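Start Anleitungen Aufnahme Auswertung Kontakt

Demonstrationen mit zwei Handgreifern aufnehmen: Röhrchen umsetzen

Die Anleitung setzt voraus, dass beide Greifer kalibriert sind und die Uhren aller Kameras synchron laufen. Ein Satz umfasst 44 Episoden pro Bediener, davon gehen 28 ins Training.

1. Unterlage glatt auflegen, Ständer darauf platzieren.
2. Aufnahme starten, beide Greifer einmal vollständig öffnen und schließen.
3. Aufgabe ausführen, Hände zurückziehen, Aufnahme stoppen.

Kopfkamera in der Mitte, davor und danach je eine Greiferkamera:

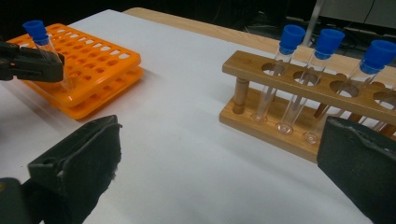
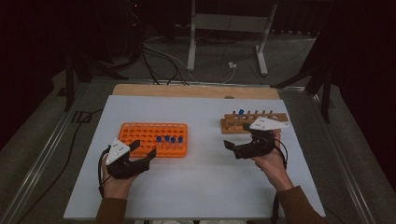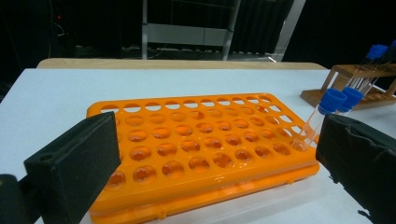 Die Episodengrenzen legt man beim Aufnehmen fest, nachträgliches Schneiden verschiebt die Greiferwerte gegen das Bild. Eine Episode beginnt mit geöffneten Backen und endet ebenso. Die Startanordnung wird zwischen den Episoden verändert, auch der Winkel der Ständer. Steht der orangefarbene Ständer schräg zur Tischkante wie im letzten Bild, muss der Bediener das Handgelenk anders führen, und genau diese Varianz fehlt sonst im Datensatz. Blaue Kappen heben sich gut vom Orange ab - bei transparenten Röhrchen ist die Kappe oft das einzige sichere Merkmal.

Episoden mit heruntergefallenem Röhrchen getrennt ablegen, nicht löschen. Bei Statari lag die Quote brauchbarer Episoden im Mai bei 92 Prozent. Die Prüfliste stammt von Manuela Santoro.

Zuletzt aktualisiert
- Greiferweite kalibrieren
- Zeitstempel abgleichen
- Episoden benennen und ablegen

Kontakt: Graziella Leone | © Statari | Nach oben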